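Skenach Task Board Study: Set-up Guide for Partner Laboratories
Section 4. Running trials under coloured light

4.1 Purpose of this section

This section sets out how a partner laboratory should prepare and run the coloured light condition of the Skenach study. The study asks whether a grasping policy trained under plain white light can still find and handle small parts when the colour of the light changes. Results from the Hornwood laboratory form the reference set, and every site is asked to follow the same order of work so that its own results can be compared with them.

Section 3 (white light condition) must be completed first. A site that has not yet sent in its white light results should not begin the steps below.

4.2 Before you start

Operators should have the following to hand:

The two-armed robot, powered and homed as described in Section 2.
The task board and its full set of blue parts.
The Flomimside lighting controller, with the colour programme loaded.
The trial log, either on paper or in the shared sheet.

The enclosure should be closed on all sides before the lamps are switched on. Daylight entering through a seam is the most common cause of a rejected session.

CAUTION: The arms may move as soon as the policy is enabled. Keep hands, sleeves and tools out of the enclosure from step 6 onwards.

CAUTION: Persons who are sensitive to changing light should not act as operator for this condition.

4.3 Placing the board

1. Lay the board flat on the table between the two arms. A slight angle is allowed and need not be corrected.

2. Fit each part in its starting place according to the layout card. Parts should stand upright without being pressed down hard.

3. Check that the cables are clear of the board and that neither arm will drag one across it when it moves.

4. Close the enclosure and start the colour programme. Wait until the controller shows that the first colour has been reached.

Note: Do not adjust the exposure of the head camera between colours. The policy must receive the picture as the camera gives it, and any correction made by hand will make the session unusable.

4.4 Starting pose

5. Bring both arms to the starting pose. The left hand should be held over the upper-left corner of the board, with the fingers partly closed. The right hand should be held low, just to the right of the tallest blue part, without touching it.

6. Compare the live view from the head camera with the two reference views, then enable the policy.

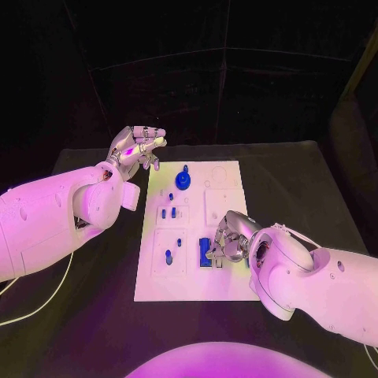

Reference views for step 6, under magenta-pink and purple-violet light.
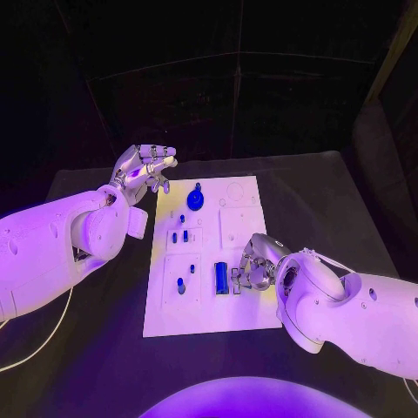

On the matter of colour, El Fassi disagreed with an earlier draft of this guide, writing that a site should be free to choose its own colours so long as it records them. "If we all use the same lamps and the same programme, we learn how the policy behaves under that programme and very little else," the comment ran. The point has been accepted in part. Sites may now add colours of their own after the set programme has been completed, and should enter them in the log as additional trials. The set programme itself remains the same for every site.

4.5 Running the trials

7. Run the set programme in full. It consists of 34 trials, divided into 2 blocks. The order of colours is fixed by the controller and should not be changed.

8. Let each trial run until the policy reports that it has finished or until the time limit is reached. The limit is 3000 control steps. Do not help the robot during a trial, even where a part has plainly been missed.

9. At the end of each trial, stop the policy, wait for both arms to come to rest, and return any moved part to its starting place. If a part has fallen from the table, record this before picking it up.

10. Between the blocks, return the lamps to white and repeat the camera check given in Section 3. If the check fails, the first block must be run again.

Note: A trial stopped by the operator for reasons of safety is to be marked "stopped" and left out of the count. It should not be marked as a failure.

4.6 Recording the result

11. For each trial, enter one of the following in the log:

Complete — the part was grasped, lifted and set down in the place named on the card.
Partial — the part was grasped but not set down correctly.
Missed — the hand closed without taking hold of the part.
Stopped — see the note above.

12. Enter the colour as shown on the controller. Operators should not describe the colour in their own words, as the same light may look quite different to the eye and to the camera.

13. Save the head camera recording and both sets of joint readings under the trial number. Recordings without joint readings cannot be used.

4.7 Known difficulties

Strong coloured light can make the edges of the shallow plates on the board hard to tell from the board itself. In the Hornwood trials this had more effect on placing than on grasping: the hand reached the part but set it down beside the correct hole. Sites which see the same pattern should report it in the remarks column — a short entry is enough.

Glare from the white covers of the arms may also fall on the board. Move the lamps only if the glare covers a part completely, and record their new position. The blocks already run remain valid.

Where both hands come to rest without moving after the policy is enabled, check first that the camera stream is live. If it is, disable the policy, return to step 5 and begin the trial again under the same number.

Section 5 deals with sending the log and recordings to Hornwood.

Section last revised 24 January 2024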